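Foro de la Asociación Ilska - Recaudación y eventos solidarios
Tema: Marcha solidaria de octubre a favor de la investigación pediátrica: recorrido, cuotas y destino de los fondos
Compartir | Imprimir | Enviar por correo electrónico
14 comentarios - 2 veces compartido

secretaria_ilska escribió:

Estimados socios y colaboradores:

Por la presente se abre el período de consulta sobre la marcha en bicicleta que la Asociación tiene previsto celebrar el próximo mes de octubre, con salida en Merndale y llegada en Koppel. Se ruega que las observaciones se formulen en este mismo hilo, de manera ordenada y con indicación del apartado al que se refieren. Las inscripciones no se abrirán hasta que finalice la consulta.

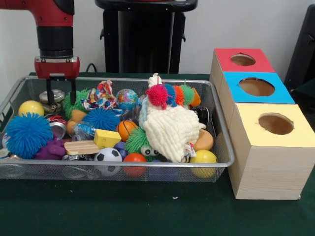 Merndale, octubre

La Junta Directiva somete a consideración de los socios las siguientes bases. El recorrido tendrá una longitud de 40 kilómetros, con un único avituallamiento en Muder. El número máximo de participantes se fija en 400, conforme a la autorización solicitada. La cuota de inscripción será de 40 euros para adultos; los menores de catorce años, siempre acompañados, quedarán exentos. La totalidad de lo recaudado, una vez deducidos el seguro y la señalización, se destinará a becas de investigación en oncología infantil.

Quedamos a disposición de todos para cualquier aclaración.

Responder | Citar

pedal_merndale escribió:

Agradezco a la Secretaría la claridad de la convocatoria. Deseo manifestar, no obstante, mi desacuerdo con la cuota. En la edición anterior se abonaron 25 euros y varias familias de mi club ya la consideraron elevada. Una subida de esta magnitud debería ir acompañada de un presupuesto detallado, que no encuentro adjunto.

Responder | Citar

Tanko Haruna escribió:

Como responsable del recorrido, puedo informar sobre la parte que me compete. El incremento obedece en buena medida al seguro de responsabilidad civil, que este año debe cubrir también el tramo de carretera entre Muder y Koppel. El año pasado dicho tramo se hizo por el camino del canal, hoy cerrado por obras. La señalización supone asimismo un gasto mayor, al ser exigibles paneles reflectantes en los dos cruces.

El presupuesto completo obra en poder de la Junta y no veo inconveniente en que se publique.

Responder | Citar

g_canal escribió:

Con el debido respeto al señor Haruna, el camino del canal no está cerrado en su totalidad. Lo recorro con frecuencia y el desvío por la esclusa es practicable, incluso con remolque infantil. Solicito que se reconsidere el trazado antes de dar por bueno un gasto que podría evitarse.

Responder | Citar

Tanko Haruna escribió:

El desvío es practicable para un ciclista o un grupo reducido. Para un pelotón de 400 personas la autoridad competente exige un ancho mínimo que la esclusa no alcanza. Se presentó la consulta por escrito y la respuesta fue negativa. No depende de la Asociación.

Responder | Citar

n_arribas escribió:

Intervengo únicamente sobre las actividades en la llegada, apartado que las bases no desarrollan.
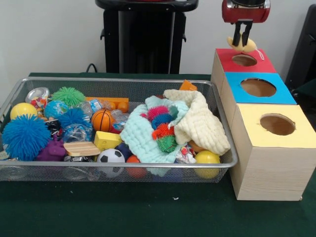 La espera en Koppel resultó excesivamente larga para los menores en la última edición, y propongo que se habilite una zona infantil junto a la meta desde las once de la mañana. No sería necesario alquilar instalaciones: bastarían una cesta de malla con pelotas blandas de púas, azules y verdes, y unas cajas de cartón escalonadas, con un agujero redondo en cada una y la parte superior de distinto color, para organizar juegos de puntería con un donativo voluntario por turno. Calculo un coste máximo de 200 euros, que mi club podría adelantar. Los donativos se contabilizarían aparte de las inscripciones.

Responder | Citar

pedal_merndale escribió:

Apoyo la propuesta de la zona infantil, si bien discrepo en cuanto al donativo. A las familias se les habrá cobrado ya la inscripción y no me parece adecuado pedirles una nueva aportación en la meta. Que sea gratuita.

Responder | Citar

n_arribas escribió:

El donativo sería voluntario y así constaría en un cartel. Mantengo la propuesta, sin perjuicio de lo que resuelva la Junta.

Responder | Citar

secretaria_ilska escribió:

Se toma nota de las intervenciones. La Junta ha acordado publicar el presupuesto en el apartado de documentos y estudiar una cuota reducida para familias con dos adultos inscritos. El recorrido se mantiene por carretera entre Muder y Koppel. En cuanto a la zona infantil, se solicita a n_arribas que remita su propuesta por escrito, con indicación del espacio necesario y de las personas que se harían cargo.

Responder | Citar

g_canal escribió:

Ruego que conste mi desacuerdo con el trazado. Participaré igualmente.

Responder | Citar

Contacto: Secretaría de la Asociación Ilska, Merndale | © Asociación Ilska. Todos los derechos reservados | Volver arriba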